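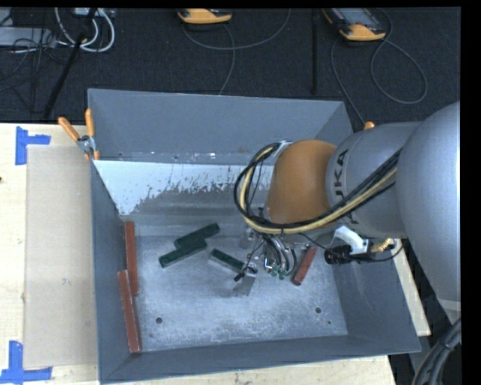 Stop testing grippers in the middle of the bin

Opinion
November 28, 2021

Every gripper brochure I have been handed in the past few years has a pick rate on the front page. The number is nearly always in the high nineties. I no longer read it. I would like other people who buy this equipment to stop reading it too, or at least to ask one question first, which is where the parts were lying when the number was taken.

I work on the buying side. My job is to help small firms decide whether a robot can empty a bin of mixed parts, and if so, what should be bolted to the end of the arm. The arm is seldom the hard choice. Most of the well-known makes will reach into a metal box all day long, and a KUKA will do it much as its rivals do. The gripper and the camera are where the money gets wasted.

Earlier this year we compared two grippers for a firm called Dallberg. One was a two-finger model from Ledard with soft tips. The other was a suction unit from Grulport. Same arm, same bin, same camera position, same parts. We made 411 attempts in all, which is not many, but it was what the client would pay for.

If we had counted only the picks from the middle of the bin, the two would have come out level. Both did well there. A block lying flat on a flat floor with clear space around it is an easy job, and a buyer learns very little from watching it done. The gap opened up near the walls. Of the 411 attempts, 182 were on parts touching a wall or leaning on one, and that was where we got nearly all of our failures and all of our arguments.

A stick leaning against a sloping side is a nasty thing to pick up. The camera sees the top end well and the bottom end badly. The fingers need room on both sides, and on one side there is sheet metal. Suction needs a flat face, and a thin stick hardly has one. The arm has to come in at a tilt, and then you find out how much hardware you have hung on the wrist. Brackets, hoses and the camera mount all take up space, and they take it up exactly where the wall is.

That last point gets far too little attention. Gripper makers publish the stroke, the force and the weight. They do not often publish how close to a wall the thing can work once it has a camera beside it and cables running back up the arm. In our trial the Ledard fingers were fine in themselves. What stopped them was the bracket we had put next to them to carry the camera. We moved the bracket and 18 of the failed picks, when we set them up again by hand, went through. The gripper had not changed at all. Had we stopped after the first afternoon, we would have told Dallberg to buy the other one.

People in the trade will say that the answer is a fixed camera, mounted over the bin, so that the wrist stays slim. I have some sympathy with this. A fixed camera is quicker, too, as it can take its picture while the arm is off putting something down. But it looks from one place only. With sloping walls and parts resting on each other there will be a side it does not see, and shadows fall where you least want them. A camera on the wrist can be sent round for a second look. I would take the wrist camera for a deep bin and the fixed one for a shallow tray, and I would want to see both tried before signing for either.

The other answer I hear is software. A better planner will find an approach that a poor one misses, and that is true as far as it goes. We ran the same parts with the controller maker's own planner and with one from Ngcobo, and the second found tilted approaches the first never offered. It also took longer to think. No planner can get a wide bracket into a narrow gap, though, and I have sat through too many meetings where a mechanical problem was handed to the programmers because the metal had already been paid for.

So what should a fair test look like? It should be done in the bin you will really use, or one with the same slope and depth. The bin should be clamped down so that it stays put when something knocks it, and its place marked so it can be put back. It should be used until it is dirty. A clean bin with a matt floor is kind to a camera, and a bin in a working factory is scuffed, stained and dusty within weeks. Some of the parts should be stacked on others. Some should be up against the walls and in the corners, and the results for those should be written down separately.

The supplier should also say what counts as a pick. I have seen a part lifted, swung against the rim and dropped on the table outside, and logged as a success because it had left the bin. Ledard and Grulport used different rules when they first sent us their own figures, and neither said so until asked.

A test like this costs more. It took us two weeks, where a tidy demonstration would have filled a morning. Dallberg grumbled at the bill and I do not blame them. Set against the price of a cell that leaves the last few parts in every bin for a person to fish out, I still think it was cheap. A robot that clears most of the box still needs someone standing beside it, and the wage was the reason for buying the robot.

Dallberg went with the fingers in the end, with the camera bracket moved and a shorter hose. The cell is due to start in January. I have asked for the wall and corner picks to be logged on their own from the first shift, and I will print those figures whichever way they fall.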